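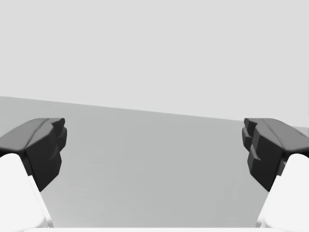 **Braklow says its grasp planner no longer needs real-world practice**

November 24, 2019 — Braklow has released version two of Garkell, its grasp planning software for two-finger grippers, and the company is making a large claim for it. According to the release notes, a planner trained only in simulation picked up 90 percent of the parts it was offered on a real bench, with no tuning in between.

That number deserves a closer look. The bench test used 14 parts, all of them rigid, all of them matte, and each one placed alone on a flat surface. Nothing shiny, nothing floppy, nothing leaning on its neighbor. The trial ran to 177 picks, a small pile next to the almost 2000 hours of simulated practice the company likes to mention.

Garkell's simulator is a clean place to learn. Floors are plain, lighting is soft and the gripper goes exactly where the controller sends it. Real joints have play in them, and real cameras get bumped. Braklow says it adds random noise to the camera position and to friction during training, but the notes don't say how much, and the settings file that ships with the software leaves those values blank.

Floarea Anghel, who writes control software at the integrator Steiner, tried the February preview and was not won over. "The planner was fine until the part moved when we touched it," she said. "Then it kept closing on the place where the part used to be." She has not yet run the new version.

Braklow says that problem is fixed by a faster replanning loop, which checks the scene again just before the fingers close. It has not published timing figures for the loop, or said what computer it needs to keep up.

A second trial is planned at a packing site in Evthorpe, with mixed bins this time. The company would not say whether failed picks there will be reported along with the good ones.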